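Siv Isaksson
Thread

1/ Small thread about the gear cell at our Carnmont shop. In February it began to place gears a little crooked on the shafts, and I spent most of two evenings to find the reason. I write down how I set it up again, maybe it helps a person with a similar cell.

2/ The cell is simple. One arm, one two-finger gripper, one tray of plastic gears, one press station. The arm takes a gear, turns it upright, goes past a camera check and pushes the gear onto the shaft. We call the cell Prilto, after the name on the old cabinet door. The door is gone but the name stayed.

3/ The problem: some gears went on the shaft with a tilt, and then the press stopped with a force alarm. Not every time. It could run a whole morning without alarm and then give me three before lunch.

4/ My first idea was the tray. I cleaned the pockets, checked the corner pins and taught the tray corners again. It made no difference at all, but the tray is now very clean.

5/ Second idea was the camera check. Obaidul Rathnayake wrote that program and he was very patient with me on the phone. We looked at 200 saved results together. The check was fine, it only looks for the center hole and it found it each time. It does not measure tilt, so it could not warn us.

6/ So I came to the fingers. Ours hold the gear on the hub, the thick round part in the middle, and they leave the teeth alone. Earlier we gripped on the outside and the fine teeth got small marks. The hub is stronger and gives a better reference.

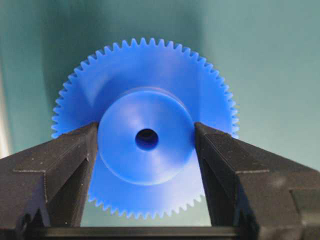 7/ STEP ONE: CLEAN THE FINGERS
Power off, air off, lock on. I wipe the contact faces with a dry cloth first, then with a little alcohol. Please do not use a metal scraper. Dust likes to stay in the fine lines of the surface, so use a soft brush there also.

8/ STEP TWO: CHECK THE SCREWS
On my left finger, one of the 2 mounting screws was loose. I could turn it with my hand! This was the main part of the trouble. With a loose finger, the gear gets its push from one side a moment before the other side, and it turns a little while the grip closes.

9/ I took both fingers off, cleaned the seats, put new thread lock (the medium one) and tightened with the small torque wrench. Tighten each screw a little, then change to the other one. If you do one completely first, the finger can sit at an angle.

10/ STEP THREE: FIND THE CENTER
Close the gripper slowly on the steel test pin. Both tips must touch it at the same time. I hold a strip of thin paper on each side and pull softly. If one strip is free and the other is stuck, you have to move the center point in the program.

11/ STEP FOUR: GRIP FORCE
We were at 80 percent before, because somebody wanted to be safe. For a plastic hub this is too much. I went down in small steps and made a shake test at each one. Now it is at 67 and the gear does not move in the grip. Your number will be different, please do not copy mine.

12/ STEP FIVE: TEACH THE SHAFT POSITION AGAIN
Do this last, after the fingers are tight and the center is right. I did it first, on the first evening, and had to repeat everything. Teach it with a real gear in the grip, at slow speed, and come from straight above.

13/ After this I ran 3 full trays with no alarm from the press. I will look at the screws again after some weeks, and they are now on the monthly list, between the air filter and the cable chain.

14/ Still open: I would like a tilt check in the camera program. Obaidul thinks the edge of the hub can be used for it. If he finds the time I will write again.

48 reposts · 212 likes · 9 comments

Comments

cokdale_maint: We had the same with a loose finger, but on the right side. Do you paint a witness mark on the screws?

Siv Isaksson: Not until now. Good idea, I will do it at the next check.

T. at the bench: What paper do you use for the strips?

Siv Isaksson: Normal receipt paper from the office. It is thin and it tears before it can scratch something.

pressfit_fan: Thank you for step five. I always teach the shaft first. Now I know why I teach it twice.

More from this author

Changing the air filter when the cabinet is too close to the wall
Cable chain noise at the Craddock cell, part 2
My list for the first hour after a long shutdown
How we label trays in Carnmont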